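4.2 Who came back for the second meeting

The number we were most eager to see was the return rate. Anyone can fill a hall once, especially when the subject is gun storage and half the town already has an opinion about it. Getting the same people to sit down again, across from someone they argued with two weeks earlier, is a much harder thing, and we were delighted with what the sign-in sheets showed. Of the 312 residents who attended a first meeting in Noltby or Fadby, well over half returned for the second, and the share was nearly the same for gun owners and for people who told us they had never held a gun.

We want to be careful with this result. Noltby and Fadby are small places where people see each other at the hardware store, and there is some social pressure to keep a promise made in public. Still, the pattern held in all 13 discussion groups, including the two that had the roughest first evenings. Vachon, who moderated both of those, wrote in her notes that she expected empty chairs and had to go and find extra ones.

What brought people back? The exit interviews give a surprisingly clear answer. Participants talked far less about the policy material than about the opening round, in which each person had up to 30 minutes, shared with one partner, to explain how guns had or had not been part of their family life. One retired deputy in Fadby told us he had "been to a hundred of these things and never once been asked where I learned to shoot." A school nurse in the same group said she had come ready to talk about background checks and ended up talking about her uncle. Both returned – and both asked to be paired with the same partner again!

The Noltby groups followed the same script but added a local topic at the start, chosen by the residents themselves. Most picked work. The town has been living with changes in its factories for years, and Costache suggested early on that a shared worry might be a better door into a hard conversation than a neutral icebreaker. We think she was right. Groups that opened with jobs and automation moved to the gun storage questions with fewer interruptions, and the moderators stepped in less often during the first hour.

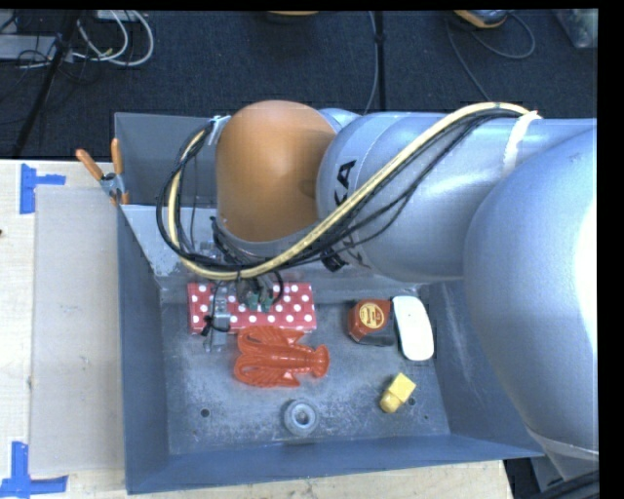 Figure 2. Industrial robot arm over an open metal bin.

It would be easy to read too much into the difference between the towns. The local topic was not assigned at random, and Noltby had the more experienced moderators. Van Wijk ran a separate check in which she compared only those groups led by first-time moderators, and the gap became smaller but did not go away. We report it here as a promising lead and hope that other teams will test it properly, with assignment by lot and a wider choice of opening topics.

The attitude measures moved less than the return rate, as Section 3 would lead one to expect. Few people changed their position on the proposed storage ordinance. What did shift was how they described the other side. On the first questionnaire, the open question about "people who disagree with you on this" drew mostly short answers, many of them a single word. By the second, answers were longer and contained more reasons. Pîrvu and Barbu coded these answers separately, without knowing which meeting they came from, and then settled their differences by discussion. Reading them was the most enjoyable part of the whole project. One gun owner wrote nearly a full page on why his neighbor favors a waiting period, and stated her case with more patience than many of her allies had.

Trust in local officials is a more mixed story. It rose in Fadby, where two council members attended as ordinary participants, and stayed flat in Noltby, where none did. We cannot separate the effect of having officials in the room from everything else that differs between the towns, and the council members who came were already well liked. Section 4.3 takes up this question using the follow-up interviews from April.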